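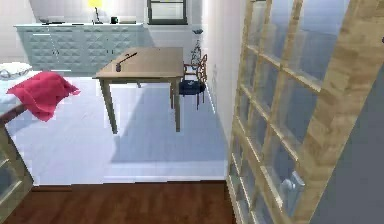 July 2020, workshop notebook, glue and finish bench

Picking up where the last entry stopped. The hide glue batch that had been soaking overnight went on the warmer first thing, and I am happy to say it came up clear and smelled only mildly of barn. I used the Teranow granules again, the pale ones, and I still like them better than the darker Celis flakes for chair joints, though Lorna MacBrayne will tell you the opposite and she has been at it a good deal longer than I have. (Lorna, if you are reading this, I did try yours on the test blocks, see further down, and I was fair about it!)

The pot settled at 55 on the dial thermometer, in Celsius, and I left the lid on between brushings this time. Last month I kept wandering off and coming back to a skin like cold gravy. I also wrapped the jar in an old sweater sleeve, and that helped more than the fancy collar we bought from the Nutsugah catalog.

Test blocks

I cut the blocks from the leftover beech and glued them in pairs, end of the day to start of the day, same clamps, same shelf. The Teranow pairs were left clamped for 26 hours, and so were the Celis pairs, so there can be no grumbling about that. When I knocked them apart with the big mallet, both kinds tore wood before the glue line let go. The Celis squeeze-out was a nuisance to clean, it gets stringy and then it gets everywhere, including my reading glasses. On the other hand it gave me a longer open time, and I can see why Lorna wants it for the curved backs, where you are fussing with five things at once and would dearly love another minute.

So I am going to stay with Teranow for leg and rail joints and put the Celis by for anything bent. I have relabeled both tubs in marker. Please don't decant one into the other to save shelf space, I know it is tempting.

The Winemham chairs

The pair from Winemham are both apart now, and I feel a lot better about them than I did when they came in. The old glue let go with warm water and patience, a syringe at each joint and then a cup of tea while it thought things over. One back rail has a crack I hadn't noticed, running with the grain from the mortise, and I have worked thin glue into it and put a soft clamp on with a bit of waxed paper. The other chair only needs cleaning out. I scraped the tenons as lightly as I could. It is so easy to take off more than the glue and then you are shimming for the rest of the week - ask me how I know.

Seats are with the upholsterer and she has quoted 39 dollars each for new webbing, and I said yes on the spot before she could think again. 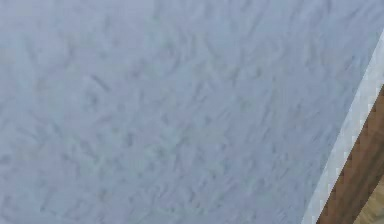
Still to do

Dry fit both chairs before any glue goes near them, and mark the joints in pencil on the inside faces. I used tape last time and it pulled a little of the old finish off with it, and I was cross with myself all afternoon.

Order more syringes. We are down to 2, and one of those has a bent needle.

Ask Lorna whether she wants the cracked rail pinned as well as glued. My own feeling is that the glue will hold it nicely, but she has seen where these chairs live and who sits on them, and I'd sooner have her opinion than my own guess.

Wash the brushes in warm water, not hot, and hang them bristles down on the nail by the sink. The leftover glue is in the little fridge, second shelf, in the jar with the green lid. It should be good until the weekend, and after that please throw it out, whatever it smells like.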